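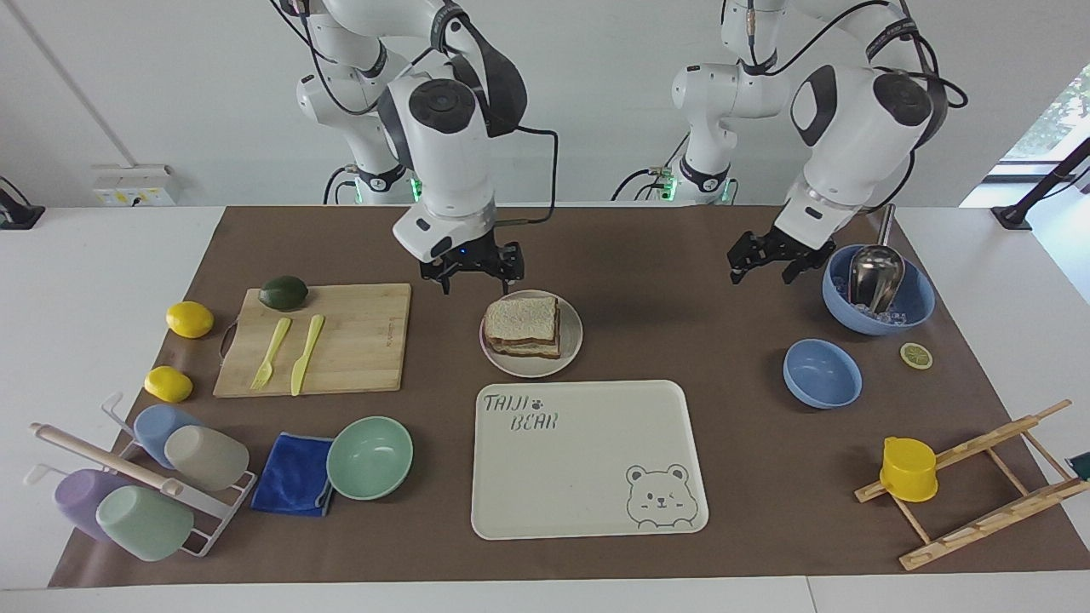

mudlark_8 says the cheap crimp tool is fine and I should stop worrying, so I've gone and ordered one! Still, I'd love to hear from anyone who has done a big batch of JST plugs with theirs.

Search this forum
Advanced search
Reading time: 3 min

solderwick wrote:
I've done 127 on the Clandell ratchet one and it's a joy. Strip short, tuck the wire in, squeeze till it lets go. My first 4 were rubbish, mind.

tinpot_ray wrote:
Can't agree, sorry. Mine crushed the insulation wings flat every time. I went over to the Rønning pliers (dearer, yes) and the plugs click home beautifully now. Such a nice feeling!!

solderwick wrote:
Were you using the smallest slot? It's too tight for 22 gauge. Go one up.

tinpot_ray wrote:
Tried both. Different wire, maybe? Mine's the silicone stuff from Lumilell, lovely and bendy but fat.

mudlark_8 wrote:
That'll be it, the fat jacket. Trosodov do a thin one, 8 colours on a card.

fernhopper wrote:
Or just buy the leads ready made and solder in the middle. I know, I know.

solderwick wrote:
Never! Half the fun is the crimping.

Contact us | © Bench & Battery Forum | Back to top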